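Cletum Boards > Local News > Sovdale police "leak", is anyone buying this?

saltbush_dan
Started 13 April 2019

So the group calling itself Trummer has put up what it says is the complaints file for the Sovdale police service. It claims 267 officers are listed with every complaint ever made against them, and that it got the lot by breaking into the online complaints portal. There's a text file, a pile of screenshots and a long statement in capital letters about justice. It went up overnight and by breakfast half my feed was passing around one particular badge number as the officer in the bus station arrest video.

I've read the file. I'd like to hear from anyone else who has read it, as opposed to read about it, because I don't think it holds up and I seem to be on my own.

gutterpress
I read it. Well, I read the first third and searched the rest. What's your problem with it?

saltbush_dan
Mostly the dates. A fair few of the complaints are dated before the portal existed. If they took it out of the portal, how did it get in there? And there's no complaint number on any of them. My sister-in-law lodged one a while back over a towed trailer and the first thing you get is a complaint number. It's on every letter they send you.

nine_iron
Old paper complaints get typed in when a new system starts up. Every government office does that. I don't see how that counts against it.

saltbush_dan
Could be. Then they'd have numbers too though, wouldn't they?

magpie_season
The numbers could have been stripped to protect the people who complained. Trummer said in the statement they'd "taken care with the innocent." I know how that sounds but it's a possible reason.

gutterpress
They took care with the innocent and left the street names in? I can work out one of my own neighbours from that file. It says the street, it says corner house, it says she keeps birds. If that's care I'd hate to see them careless.

magpie_season
Okay, that's bad. I didn't get that far down.

rusted_on
Can I say the thing that will get me yelled at. The service has sat on complaints for years. Everyone in this town knows it. They put out a yearly report that's a page and a half long with a photo of a horse on it. If somebody finally drags the thing into daylight I'm not going to cry because the formatting's off.

nine_iron
This. People are going over the leak with a magnifying glass and I've never seen them do it to a police media release.

gutterpress
I do it to police media releases all the time, you can look up my posts. I got banned from their page for it.

saltbush_dan
rusted_on, I'm with you on the service. I signed the petition. But "they deserve it" and "it's real" are separate questions and I'm only asking the second one. If the file's junk, then the service gets to stand up and say it's junk, and they'll be right, and every real complaint gets tipped in the bin with it.

old_modem
I worked on forms software for a council (different one, interstate) so I'll chip in on the technical side. The portal was built by Uluvix. It says so at the foot of every page. I've used other Uluvix forms and when you export from them the columns come out in an odd order, with the status last and a blank column in front of it. The Trummer file doesn't have that. It's neat. It's got headings with spaces in them. Looks to me like somebody made it in a spreadsheet.

That doesn't prove it's fake. Somebody might have tidied it. But "tidied" means a person went through it and moved things, and we've got no way of knowing what else they moved.

nine_iron
Or they got it out of the back end and not through the export button. You're assuming they did it the way a clerk would.

old_modem
True, I am. I'd still expect raw stuff to look raw. There'd be test entries, for a start. Every system I've touched had a complaint from Mickey Mouse in it somewhere.

harbourlights
Lurker here. What about the badge number? That's the part that bothers me. My cousin's husband is in the service and people are already turning up in the comments under his kid's footy photos. He isn't even the number they named! He just looks a bit like the fellow in the video.

rusted_on
That's rotten and I'm sorry. Nobody here is doing that.

harbourlights
Someone on here linked the page with the photos. It's gone now but it was up for 2 hours.

MOD NOTE: Link removed, user on a holiday. No names, no addresses, no badge numbers, no photos of anybody said to be an officer. I don't care how sure you are. Talk about the file all you like.

magpie_season
Fair enough, mod.

So how did they get from the file to the bus station video? I watched it again last night. You never see the badge properly. It's turned away for most of it and when it does come round it's a smear.

saltbush_dan
From what I can tell it goes like this. The file has an entry for a complaint at the bus station. The entry has a badge number. The video was shot at the bus station. Therefore it's him. There's no date match, and the entry is about someone being told to move their bike.

nine_iron
There are also the screenshots. There's one that shows the roster.

saltbush_dan
It shows a roster. It has a crest on it and some rows. Have you tried to read it?

nine_iron
I blew it up and you can get most of it. The last 2 digits are clear.

gutterpress
I blew it up too and got a different pair of digits. Want to compare? (By message please, the mod's just told us.)

nine_iron
Sent.

gutterpress
Right, so for everyone following along, we don't agree on either digit. I had one of them as a 7 and he had something else, and I'd have sworn mine was plain as day. I'm less sure after seeing his crop.

nine_iron
I still think mine's right. But yeah. It's blurrier than I remembered.

rusted_on
The service could clear this up in five minutes by publishing its own list of complaints. They won't. Ask yourselves why.

old_modem
Privacy law is one reason. Laziness is another. I'd put money on laziness.

rusted_on
They had a statement out about the leak quick smart. "We do not comment on the contents of allegedly stolen material." Three lines and not one of them says it's false. If it's a spreadsheet some kid made up, say so!

gutterpress
They'd say the exact same three lines either way. I've seen that statement before with a different headline on it. It tells you they've got a lawyer.

There's another claim going round that I'd like to knock on the head. People are saying 2000 complaints and none upheld. The file has a column for outcome and it's empty all the way down. Empty isn't "not upheld", it's empty. Someone took a blank column and made it a scandal, and now it's on a poster stuck up outside the library.

magpie_season
I shared that one. Taking it down.

nine_iron
Fair cop on the column. I'd like to know why it's blank though. It's the one thing anyone would want to know and it's the one thing missing.

old_modem
It may be held in a different table. Or whoever made the file didn't have that information and didn't want to guess. Both fit.

harbourlights
Can someone explain why the screenshots convinced everybody? I'm not good with this stuff. There are three of that roster page and people keep saying three screenshots can't all be faked.

old_modem
I'll have a go at that, give me a minute. 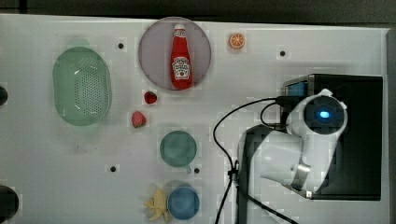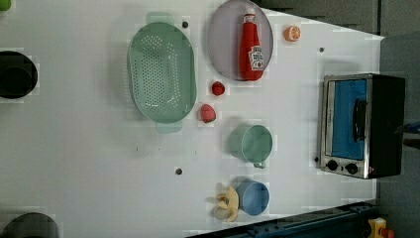
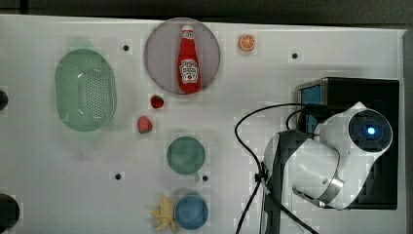 The three roster screenshots all come from the same account, and they all show the same page, so they were never three separate bits of evidence. Counting them up as if they back each other is where people went wrong. Have a look at the red ketchup bottle on the round plate. It turns up in all three pictures and you'd know it for ketchup straight off, but having it three times over only tells you about that one table, and the small lettering on its label doesn't become something you could swear to. The roster has the same trouble. You recognise the crest by its shape and your brain fills in the rest of the line for you, digits included. I'd want to see the page from a second person who got it some other way before I hung anything on it, and I'd want it large enough that nine_iron and gutterpress read the same number.

harbourlights
Thank you, that makes sense. I'll pass it on to my cousin, she's been up all night with this.

nine_iron
It makes sense as far as it goes. You haven't shown the roster is fake.

old_modem
No, and I'm not trying to. I'm saying it can't carry the weight.

rusted_on
Which suits the service down to the ground.

saltbush_dan
It might. I can't help who it suits. Look, if Trummer have the real thing they can show it. Put up one complaint, with the number left on, from somebody who's agreed to it and has kept their letter. Anyone who's complained has that letter. It'd take one person.

gutterpress
I've asked my bird neighbour. She did lodge a complaint, and she says the entry has the right street and the wrong year. She's looking for the letter but she's got a lot of drawers.

magpie_season
Wrong year by how much?

gutterpress
She says by a couple. She's going off when the fence went up. I'll wait for the paper before I say more, I've had enough of remembering for one day.

nine_iron
So it's partly real then. She did complain. They had to get that from somewhere.

gutterpress
She also wrote a letter to the Cletum paper about it with her street in it, and they printed it. So that's one somewhere.

nine_iron
Huh. Okay. I didn't know that.

old_modem
That'd be worth checking for the others. If the entries line up with things that were in the paper or on public pages, and there's nothing in the file that wasn't, then I'd say somebody sat down and collected it. The library's got back issues. I can do the older ones if someone else takes the newer.

saltbush_dan
I'll take the newer ones. Could be in there after lunch tomorrow.

rusted_on
I'll come too. Mainly so I can tell you when you're wrong.

MOD NOTE: Leaving this open. If you post anything from the back issues, leave out the names of the people who wrote in, even though they were printed at the time.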